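Fernis Tabletop Arm - Demonstration Days

Product: Fernis two-finger tabletop arm
Shown at: Clinska showroom, rear demonstration bench
Next open day: April 10, 2018
Bookings: by phone or at the counter

The Fernis is the arm we get asked about most, usually by people who have seen a much bigger one on television throwing car doors around. It does not throw car doors. It picks up small things and puts them down again, at a pace that gives you time to drink your tea, and it does this on an ordinary table with a power point nearby.

At an open day you get the arm, a member of staff, and a job for the arm to do. The usual one is clearing up: toy vegetables on the table, a plate to put them on. It sounds like something you could hand to a three-year-old, and we have had three-year-olds in who were faster. They don't repeat the movement to order, though, and they want a biscuit afterwards.

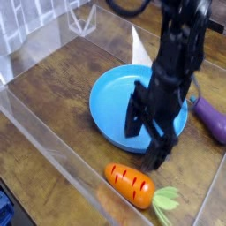 Coralie Bolger wrote to us after the March session to say that she had expected to be bored by the second vegetable and had instead stayed for the lot, mostly to see whether it would drop one. She would have liked a chair. She also thought the staff talked too much while the arm was working, and asked that whoever runs the next one let people watch the first few pick-ups in peace. Fair enough. There will be chairs.

Sessions run 95 minutes with a break. We take 13 people at a time - any more and the back row sees nothing but the front row. The first part is ours, the second is yours: visitors can set out the pieces themselves and choose the order. People tend to pick the most awkward arrangement they can think of. The arm has no feelings about this, but the Sinaga people who look after our software do, so please be kind.

What the visit covers
Setting up the arm on a bench
Teaching a movement and playing it back
Changing the finger tips
Stopping it in a hurry
Prices, for those still in the room

Please keep hands, scarves and lanyards clear of the bench while the arm is on. Children under 10 need an adult with them, preferably one who is awake.

If you can't get to Clinska, the Dindia branch has a second arm and will do a shorter visit for groups of five or more. Ring them first. Their parking is worse than ours, and ours is nothing to brag about.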